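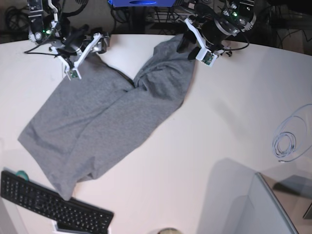
A grey cotton knit garment on a white table.

News > Community > Clothing and Textiles

Home News Services Visit Contact

Zedport clothing exchange extends its sorting program

The Zedport Clothing Exchange will extend its garment sorting and folding program through to the end of April, following a steady rise in donations over the cooler months.

The exchange received 2,741 items in the most recent collection period. Cotton knitwear made up the largest share, with tracksuit pants, jumpers and long-sleeved tops arriving in greater numbers than coats or formal wear.

Under the revised arrangements, each garment will be laid out on a table and checked for holes, stains and worn seams before it is folded. Soft knits are to be smoothed from the centre outwards, as creases left in the cloth at this stage tend to set once the item is stacked. Garments that pass inspection will be folded to a common width and placed on open shelves in piles of no more than five.

Items in need of minor repair will be set aside for the mending service at Stirnus Hall, which has agreed to take deliveries twice a month. Clothing that cannot be repaired will be sent to Manalastas Textiles for use as cleaning cloth and padding.

The exchange has also changed its drop-off hours. Donations will be accepted from 9 am to 3 pm at the Lulletti Street entrance - the rear door will no longer be used for this purpose. Donors are asked to wash and dry all clothing beforehand and to limit each visit to two bags.

Shoes, bedding and curtains are not included in the program. A separate notice on household linen will be issued when storage space has been confirmed.

Recent items

Mending service at Stirnus Hall: what can be repaired
Winter coat collection closes
Changes to parking on Lulletti Street
School uniform swap returns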